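Lunham Paper Evidence Bags, Flat Bottom, Printed Chain-of-Custody Panel

Sold by Julcombe Public Safety Supply
Case of 400
In stock, ships from our warehouse

Overview

The Lunham bag is a plain brown paper evidence bag for patrol officers, crime scene units and property rooms. It is meant for dry items such as clothing, shoes, bedding, hats and small tools. The paper breathes, so moisture left in the item is not sealed in with it. The bag is not a drying container. Wet or blood-soaked items should be air dried under your department's procedure before they are packaged.

The custody panel is printed in black on the front, high enough that it stays readable when the bag is standing on a shelf. It has lines for case number, item number, date and time of recovery, location, recovering officer, and six transfers. The ink does not smear under a ballpoint or a felt-tip marker. Gel pens will work but need a few seconds to set.

Sizes

Small: hats, gloves, wallets, single shoes
Medium: shirts, pants, pairs of shoes
Large: coats, blankets, sheets

All three sizes are packed 400 to a case. Mixed cases are not available at the standard price. If you need fewer than a case, ask about our patrol car kit, which has all three sizes, a roll of evidence tape and a marker in a flat carrying sleeve.

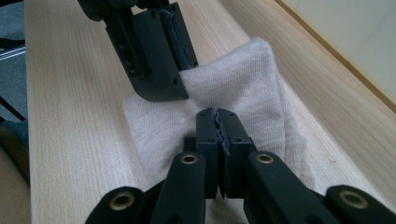 Choosing the right size matters more with clothing than with anything else that goes in the bag. The top has to fold over twice and still leave a flat strip for tape. Officers tend to judge by the garment laid out flat, but cloth recovered from a floor or a back seat is usually bunched up. A crumpled piece like the off-white cloth on the wooden board in the photo takes up more depth than it would folded, and if your procedure says not to shake out or refold fabric, you should size the bag for it as it lies. When in doubt, go up one size. Put clean paper between layers if your lab asks for it.

Sealing

Fold the top over twice toward the back of the bag. Run evidence tape across the full width of the fold and onto both sides. Initial and date across the edge of the tape so the writing is partly on the tape and partly on the bag. Do not use staples. They tear the paper and can cut the person who opens it.

To open a sealed bag at the lab or for court, cut along a side away from the original seal. Leave the first seal in place and tape the new opening separately.

Labels and software

There is a blank space below the custody panel for a barcode label. It fits the standard label printed by Pleneo property room software and most other labels of that type. If your label is larger, it can go on the back. Please do not cover the lot number on the bottom fold, as we will ask for it if you report a problem.

Custom printing

Department name, badge and your own form layout can be printed in place of the stock panel. The minimum order for custom printing is 3,000 bags in one size. Printing is done at the Dumitrescu plant, and a proof is sent for approval before the run starts. Changes after approval are charged. Contact Gifty Amoah in agency sales for a quote.

Specifications

Material: brown kraft paper, unbleached
Bottom: flat, glued
Print: one color, front
Transfer lines: 6
Sizes: 3
Case quantity: 400
Storage: keep dry, away from direct sunlight

Not for use with

Wet items, liquids, fire debris or anything holding fuel or solvent. Needles and loose blades need a rigid tube or box. Firearms should go in our boxed gun kit, listed separately.

Ordering

Purchase orders are accepted from city, county and state agencies. Tax-exempt customers should send a current certificate with the first order. Unopened cases can be returned. Opened cases cannot, except for a defect. For questions about an existing order, ask for Gwilym Landeg in customer service.

The custody panel was revised in February to add a line for time of recovery. Cases with the older panel have been sold through.

Page updated 5/16/23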